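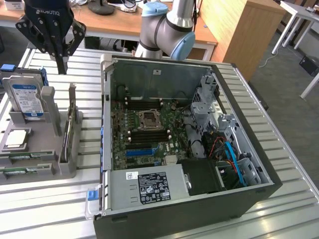 Most of the towers that reach the workshop at Trusten were bought to be used for four years and have been used for nine. The bench supervisor there has worked on desktop refurbishment for 14 years and speaks of the work mainly in terms of sequence. We spoke on 6th February, between two intake batches.

The method starts with the position of the case. "On its side, open side up, always," the supervisor said. "A standing tower puts the board vertical, and then you are pushing memory in sideways with no idea how much the board is bending behind it."

The second rule concerns the processor socket. At Trusten the processor comes out early and is graded separately, and the memory is checked for fit while the socket is still empty. Other shops do it the other way around. The supervisor concedes that an open socket is exposed for longer this way.

"A bent contact ends the board, as far as we are concerned. We don't straighten them. So nothing travels over the socket that doesn't have to, and no loose screws stay in the case. I would still take that risk over leaving a cooler in place, where it blocks your view of the nearest slot."
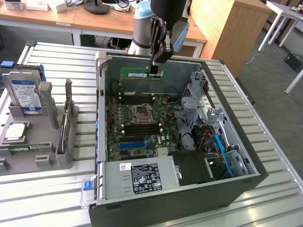 Memory is handled by the edges, and the contacts are not touched. The notch is compared with the key in the slot before the module goes anywhere near the latches. "People look at the label first. The label tells you the capacity. It doesn't tell you which way around it goes."

Pressure is applied at one end, then the other, until both latches close. If one stays open, the module comes out completely and the slot is inspected with a lamp. Pressing harder is not permitted. Of the 2,434 towers logged in the last full year, 1,485 went out again as working machines, and the supervisor attributes a fair part of the remainder to damage done before arrival, much of it by force around the slots.

"You see a latch with a white stress line at the hinge. It may hold. We write it up anyway."

The log is kept in Kobzar, a parts database the workshop adopted after its spreadsheets stopped opening reliably. Each board gets a line for the slots, one for the socket and one for the capacitors. The last is a visual check: flat tops pass, domed tops fail, and anything doubtful goes to a second person.
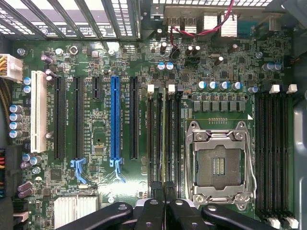 Bench & Board, Volume 2

Expansion slots receive less attention. Most office machines arrive with none of them in use, and the covers at the back are left in place. Where a card has been fitted, the retention clip is released before the card is lifted — a step that outside technicians skip often enough for broken clips to have their own code in Kobzar.

Cables are moved only as far as needed. "I don't like a tidy case halfway through a job. If you tie everything back for access, you have to untie it to find out whether it reaches."

Asked about power supplies, the supervisor was brief. They are not opened. The rating label is read and recorded, the unit is tested on a load tester from Momon, and a failure is replaced whole.
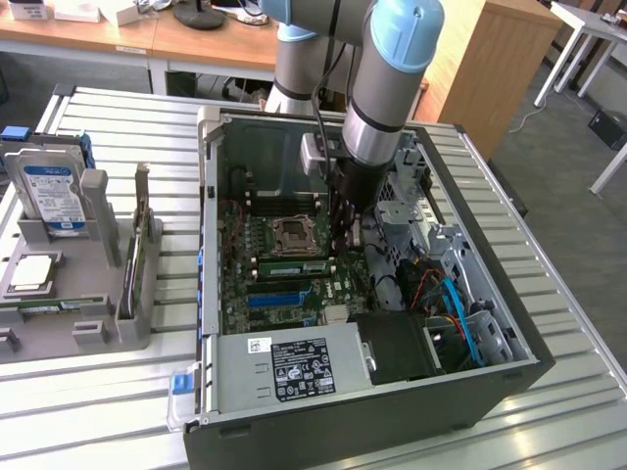 Removed parts stay next to the machine they came from until the line in the log is closed. The workshop tried a shared tray system supplied by Pralelley and gave it up within a month. Modules from different towers were being mixed, and faults followed them from one board to another.

"It was a decent tray," the supervisor said. "We had memory errors on three machines and one bad module. It took almost a week to find it, and after that the parts went back beside the case."

Final assembly runs in the reverse order of removal, with one exception. The side panel stays off through the first power test. The fan is watched as it starts, and the machine is shut down and started a second time before the panel goes on. February intake is heavier than usual, and the supervisor expects the backlog to last until the next shelving delivery.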